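Vendcombe Horror Weekend: a visit report

27 February 2017 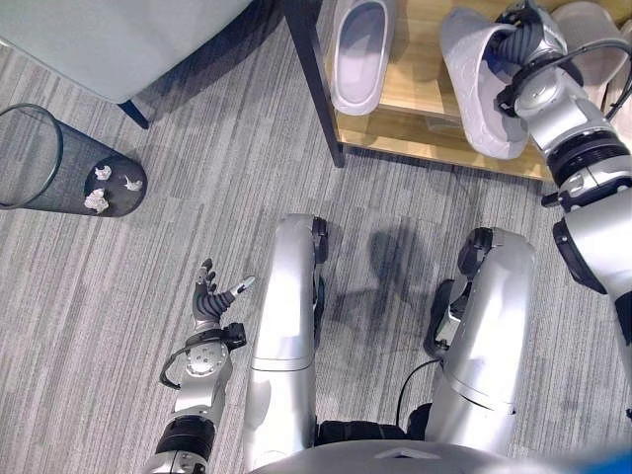

I went down to the Vendcombe festival for the second of its 2 days, having missed the January preview. A day pass is good value if you can sit through 4 features in a row. I managed three.

The morning film was Bestance, a haunted lighthouse story by Damián Paredes. It is slow for the first half hour and then very good. The sound is what makes it work, mostly wind and a door you never see. Paredes took questions afterwards and said he shot it in order, which explains the lead actor's beard.

Istudero came next. It has a decent monster and a poor script, and I would have cut the whole subplot with the priest. People near me laughed in places where I don't think they were meant to.

Over lunch there was a tour of the projection room, limited to 50 places. Shiyu Su runs it and showed us the two old 35mm projectors, one still in use. She let us handle a reel – heavier than I expected.

The main screen has 436 seats and was nearly full for Ó Ceallaigh, the closing film. It is a bog body picture with a lot of mud and one proper shock near the end. I liked it more than the reviews did.

Food was limited to crisps and hot dogs. Parking is free after six. The last train leaves before the closing film ends, so drive if you can.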